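Glove drive at the Butley Street hall is back, and the baskets are out

It's December, my fingers are cold, and that can only mean the winter glove drive is on again! I stopped by the Butley Street hall just after 4 p.m. to drop off a bag of my own (two scarves and a hat I never liked) and ended up staying until they locked the doors.

If you missed it last year, the idea is simple. People bring in gloves, mittens and anything else knitted, the sorters match them up, and the pairs go out to the school pantry in Pirlow and to the overnight shelter. Last winter the drive gave away 1649 pairs, a lot of wool for a town our size. By the time I got there this week they had already logged 215, and the drop box at the library hadn't even been emptied yet.

Heike Schmieder has run the sorting for years and she has opinions about it. Her big one is that you never, ever put a single glove in a basket. You find its partner first, lay the two flat next to each other, check the cuffs and the fingertips for holes, and only then do they go in together. "Otherwise I'm digging for a left hand at midnight," she told me, and I believed her.

The fingerless ones are the popular item this year. Decha Kamolrat, who hands things out at the shelter, says people ask for them by name because you can count change or use a phone without taking them off. The gray knitted kind goes fastest of all. I'd have guessed black, but what do I know. 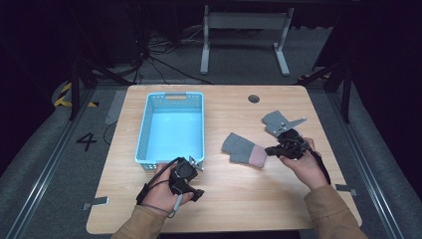
What they still need

Men's large, mostly. There are plenty of kids' mittens (somebody's grandmother has been very busy) and more than enough of those stretchy one-size ones. Thick socks are welcome too, as long as they're new. Please don't bring leather work gloves — the shelter has no way to clean them, and they had to turn away a whole box last year.

Wash things before you drop them off, and if you can, clip or pin the pairs together. A clothespin is fine. Boglárka Csonka ties hers with a bit of leftover yarn, and I'm told her bags get opened first.

They could also use a few more of the plastic baskets, the open kind with slots in the sides, so the knits can air out. Light blue, pink, whatever you have under the sink. Cardboard gets soggy by the back door when it snows.

Where and when

Drop-off is at the hall from 3 to 7 p.m. through the end of the month, with a second box at the Shen bakery for anyone on the Gondovlow side of the river. The bakery box is small, so take big bags to the hall. Parking is behind the building, and the side door sticks, so give it a good shove.

The goal this year is roughly 2,000 pairs. Bergþóra Thorlacius thinks they'll get there before the holidays, and she was right last time, so I'm not going to argue. I've already found one more pair in my coat closet, gray with a little hole in the thumb, and I'm going to darn them tonight and bring them over tomorrow.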